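Week 3: why we forget what we read

Okay, so last time we got as far as Ebbinghaus and his nonsense syllables. He sat there learning lists of them by himself (poor man!) and tracked how fast they slipped away. Most of the loss comes early, then the curve flattens out.

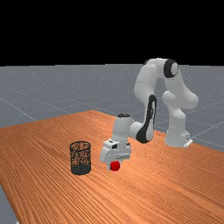 Now, rereading. I did it all through college and it felt great – the page looks familiar, so you figure you know it. Close the book and try saying it out loud. That's the real check, and it's a lot less comfortable.

Spacing is the other big one. Three short sessions spread over a week usually beat one long night, even though the long night feels like more work.
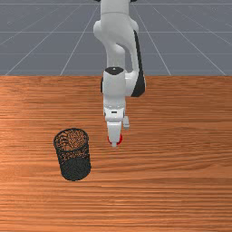 Robot arm and black mesh container on a wooden tabletop.

For the reading, do the Boros chapter up to page 8 and skip the appendix. Write down what you remember before you look back at it, please, mess and all! 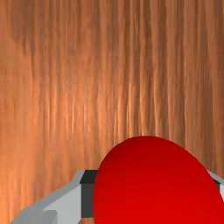
Leandro Ibarra has the spare copies if you missed the handout in September. Bring your notes next time and we'll start with sleep.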